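Community help > Manipulation and grasping > Data and evaluation

Wrist camera policy picks fine from a pile, but the success rate collapses when a folded item is already on the table. Evaluation problem or training problem?

Posted by saklow_bench

I am trying to reproduce the pile-to-fold result from the Grendunance report on a single arm with a parallel gripper and one wrist camera. No overhead camera. The policy is behavior cloning with action chunks, trained on 251 teleoperated episodes. Each episode starts with a heap of mixed clothing at the back of the table and ends when one garment has been pulled out, folded and set down in the front left area.

With a clear front area, first-grasp success is close to what the report gives. If I leave the previous garment where it was set down and start again, the arm often goes to the folded garment and grasps that. Sometimes it hovers between the two and closes on nothing. Validation loss is flat and looks healthy in both cases.

What I have tried:

Lowering the chunk length. Less hovering, same wrong target.
Training for longer. No change.
Color jitter on the images. Slightly worse.

The report has one table for this task and does not say whether the table was reset between trials. Is the reported number only valid for a cleared table, or is my training set at fault? I would rather not collect another few hundred episodes before I know which.

Posted by ferrand_k

Add an overhead camera. Wrist-only is always going to have this problem. We had one on the ceiling within a month of starting and never went back.

Comment from saklow_bench: The point of the reproduction is the wrist-only condition. With a second camera it is a different experiment.

Posted by Hugo Guillot

Both, in my opinion, but they can be separated without new data. I ran the same protocol on the Prusel setup last June and had the same failure.

Start with the training set. If all 251 episodes begin with a clear front area and stop at the set-down, the policy has never had a folded garment in view at the moment it should be reaching for the heap. It has seen a folded garment near the gripper many times, always at the end of an episode, when the fingers have just opened beside it. A cloned policy with a short observation history has no means of knowing that the garment is finished. The nearest match in the data is a frame from the fold phase, so it produces fold-phase actions. That gives you the wrong target. The hovering is the average of the two modes, and this is why shorter chunks reduce it without curing it.

Your validation loss does not see this. The validation episodes come from the same distribution, so the start state you care about is missing from them too.

For the evaluation side, I would report start states separately. The procedure I used:

1. Fix the start states before running anything. Mine were a clear front area, one folded item at the front left, and one folded item at the front right. Use the same garments for all of them and keep the heap against the wall.

2. Put a sheet with a regular pattern under the clothes and tape it at the corners. A printed grid makes it easy to restore the heap and the folded item to the same position between trials, and you can read the spacing off the wrist image directly. Do not iron it flat. Wrinkles in the sheet are part of the test, and a policy that keys on straight lines will show it.

3. Before each trial, save one wrist image at the home pose with the fingers closed. Check that the folded item, the heap and the fingertips are all in view, and that there is open sheet between the item and the heap. Two to three squares of depth is what I aim for. If the two touch, a wrong grasp cannot be scored cleanly. A start image for the front left condition, with a green item in front and the blue and black garments at the back: 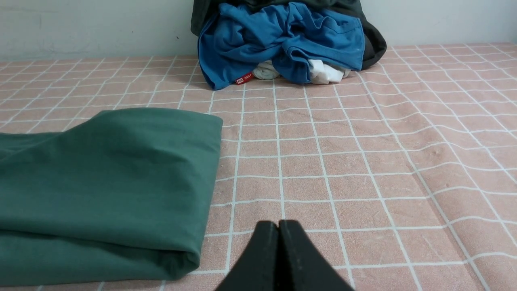
4. Score the first grasp only, in 3 classes: heap, folded item, nothing. Do not merge the last two. A policy that grasps the folded item and one that closes on air need different fixes, and the merged number hides that.

5. Run the same number of trials per start state and interleave them. If you run them in blocks, changes in light and gripper wear end up in the comparison.

6. Publish the per-state numbers along with the pooled one.

On the training side, try relabeling before you collect. Take the second half of each episode, and where the operator returned the arm to the home pose after the set-down, keep those frames. Then record a small number of continuation episodes that start from there, with the folded item left in place. I added 9 and the wrong-target grasps dropped a lot, although the front right condition stayed weak, as none of the 9 had an item on that side. My guess is that coverage of start states matters more than the count. I have not tested this properly against a larger set.

One more check. Small light-colored items at the bottom edge of the heap, socks or similar, tend to be hard to score. The fingers reach for the large garment and come up with a small one as well. Decide in advance whether that is a heap grasp. I counted it as one and noted it separately.

Comment from saklow_bench: Thank you. I looked at the episodes and nearly all of them cut at the finger opening, so there is no return to home to keep. I will record continuation episodes on both sides and rerun with interleaved starts. Did you change the sampling weight for the new ones?

Comment from Hugo Guillot: Yes, I oversampled them so that each batch had at least one. Without that they made no visible difference at some 3,000 steps, which was where I had stopped the first run.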